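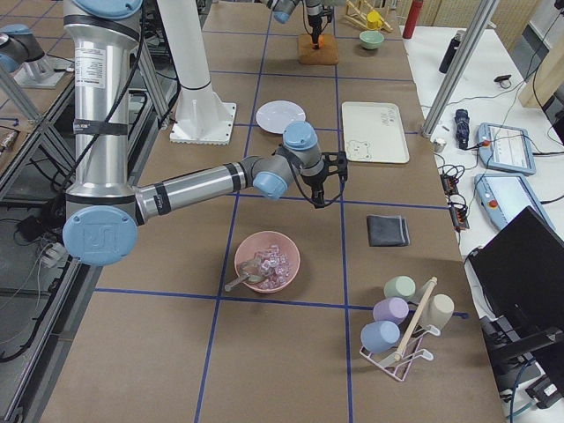

Kristine Cruzado는 얼음을 맨 나중에 꺼내는 것이 좋다고 했습니다. 컵과 쟁반을 다 놓은 다음에 꺼내도 늦지 않고, 먼저 꺼내면 그릇 바닥에 물이 생겨서 스쿱 손잡이까지 미끄러워진다고 합니다. 이 장의 순서는 그 의견을 받아서 고친 것입니다.

4장. 찬 음료 자리 준비하기

이 장은 Hindby 휴게실에서 찬 음료 자리를 차리는 방법입니다. 뜨거운 음료는 5장을 보십시오. 준비는 오후 모임이 시작하기 전에 끝내 주십시오.

4.1 필요한 물건

얼음 그릇 (분홍색)
금속 스쿱
컵과 흰색 컵 걸이
둥근 흰색 접시
곰 얼굴 그림이 있는 크림색 쟁반
작은 연두색 그릇
진한 회색 천

4.2 바닥 종이 확인

1. 갈색 종이가 평평한지 손으로 만져 봅니다. 접힌 곳이 있으면 펴 주십시오.
2. 파란 테이프가 들린 곳이 있으면 다시 누릅니다. 잘 붙지 않으면 그 줄만 새로 붙입니다.
3. 종이에 큰 얼룩이 있으면 종이를 바꿉니다. 새 종이는 Plidine 서랍 아래 칸에 있습니다.

참고: 테이프 줄은 물건의 자리를 맞추는 데 씁니다. 한 칸에 꼭 한 개만 놓아야 하는 것은 아닙니다.

4.3 물건 놓기

1. 컵 걸이를 먼저 놓습니다. 손으로 살짝 밀어 보고 흔들리면 자리를 조금 옮기십시오.
2. 컵은 입구가 아래로 가게 겁니다. 컵끼리 세게 부딪치지 않게 한 개씩 거십시오.
3. 둥근 접시를 놓고, 그 오른쪽에 쟁반을 놓습니다. 쟁반의 곰 얼굴은 왼쪽 아래에 오게 합니다.
4. 연두색 그릇은 뒤쪽에 둡니다. 레몬을 쓰는 날에는 이 그릇에 담습니다.
5. 회색 천은 접어서 얼음 그릇 자리의 오른쪽에 둡니다. 둥글게 뭉쳐 놓지 마십시오.

4.4 얼음 담기

1. 손을 씻고 물기를 닦습니다.
2. 분홍색 그릇에 얼음을 담습니다. 한 번에 그릇 높이까지만 담고, 산처럼 쌓지 않습니다.
3. 스쿱을 넣습니다. 손잡이는 그릇 가장자리 밖으로 나오게 기울여 둡니다.
4. 그릇 밖에 물방울이 생기면 회색 천으로 닦습니다.

주의: 얼음을 컵으로 직접 뜨지 마십시오. 컵이 깨지면 투명한 얼음 속에서 조각을 찾기가 매우 어렵습니다. 컵이 깨졌을 때는 그릇의 얼음을 모두 버리고 그릇도 씻어야 합니다.

주의: 떨어진 얼음은 바로 줍습니다. 종이가 젖으면 테이프가 약해지고, 바닥에 떨어진 것은 사람이 밟을 수 있습니다.

4.5 사용 중 관리

1. 얼음은 약 두 시간마다 바꿉니다. 더운 날에는 더 자주 봐 주십시오.
2. 녹은 물은 개수대에 버립니다. 녹은 물 위에 새 얼음을 더하지 않습니다.
3. 사용한 컵은 걸이에 다시 걸지 말고 설거지통으로 가져갑니다.
4. 스쿱이 바닥에 떨어졌으면 씻어서 씁니다. 천으로 닦기만 하면 안 됩니다.

4.6 정리

1. 남은 얼음을 버리고 그릇과 스쿱을 따로 씻습니다.
2. 컵은 완전히 마른 다음에 겁니다. 젖은 컵을 걸면 물이 종이에 떨어집니다.
3. 천은 매번 빨고, 마른 천으로 바꾸어 놓습니다.
4. 종이가 젖은 곳은 마를 때까지 물건을 올리지 않습니다.

참고: 월요일에는 얼음 틀도 같이 씻습니다. 방법은 7장에 있습니다. 얼음 틀이나 스쿱이 모자라면 Noel Salazar에게 말씀해 주십시오.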